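Oiling a pale table top – which finish keeps the colour?
Home & Garden Forum > Furniture and Finishes > October 2018 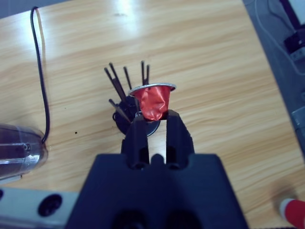 Original post

fennelandfog wrote:
Hello all! I've finally got myself a proper wooden table after years of eating off my knees, and I'm completely in love with the grain. It's a light, yellowy beige with wavy tan and brown lines all over it, and I want to keep it looking that way. The seller in Jemal had no idea what was on it, if anything. I paid 475 for it, delivery included, so I'd rather not ruin it in the first month.

What I'm after is something that will stand up to tea, curry and homework without turning the whole thing orange. I've been looking at Broltetti hard oil and Solilen wax, and I keep changing my mind. What do you all use?

Reply 1

marrowfat_pete wrote:
Lovely grain, that! Oil, every time. I've had Broltetti on our kitchen table for three years and it still makes me happy when the morning sun gets on it. Thin coats, wipe off far more than you think you need to, leave it overnight, do it again. It does warm the colour a bit, but I like that.

Reply 2

sillylinen wrote:
"A bit" is kind! I put Broltetti clear on a pale shelf and it went the colour of a digestive biscuit. Lovely on a biscuit. I'd go for Solilen, the white-tinted one. It goes on like soft butter and it hardly changes the wood at all.

Reply 3

marrowfat_pete wrote:
Did you stir it, though? The tin needs a really good stir, right down to the bottom. And wax on a dining table is asking for rings, surely. One hot mug and you're back to square one.

Reply 4

sillylinen wrote:
I stirred it until my arm hurt, thank you. And rings come out of wax in two minutes with a soft cloth and a dab more wax – I find it quite a pleasant job with the radio on. Try getting a dark patch out of oil that quickly.

Reply 5

tuppenny_plane wrote:
You're both skipping the first step. Find out what's on there now! Put a drop of water somewhere it won't show and go and make a cup of tea. If it's still sitting there in a bead when you come back, there's a finish on it and your oil won't soak in properly. If it's gone dark underneath, the wood is bare or near enough.

Then sand with the grain. Where the lines slope, follow the general run of the board and don't try to chase every wave. I start at 120 and finish at 180. Any finer and oil struggles to get in.

Reply 6

fennelandfog wrote:
Water test done, under one of the flaps. It went dark straight away! So bare wood, I think? I'm ridiculously excited about this. I've also found a shop that does sample sachets of both, so I'm going to try them side by side on the underside.

Reply 7

gatepost831 wrote:
Best thing you could do. Leave the patches a good fortnight before you choose, as oil carries on changing after it feels dry. I'd put in a word for Fistum soap flakes as well. Very old-fashioned, very cheap, and it keeps pale wood paler than anything I've tried. You do have to redo it every few months, but it's only soap and warm water and the table smells gorgeous afterwards.

Reply 8

marrowfat_pete wrote:
Soap! With curry in the house! I admire your nerve.

Reply 9

gatepost831 wrote:
Two children and a great deal of turmeric, and it's still going strong. The yellow fades if you leave it near a window – try it before you laugh.

Reply 10

tuppenny_plane wrote:
Whichever you pick, please lay your oily rags out flat outdoors to dry, or soak them in water before they go in the bin. Scrunched up in a heap they can heat up and catch fire. The wax tin may say the same, so read the back of it.

Reply 11

fennelandfog wrote:
Thank you, I didn't know that about rags! All three are going on tonight, soap included, with a pencil label next to each one. I'll come back in November with the results. Pete, I'm stirring yours very thoroughly.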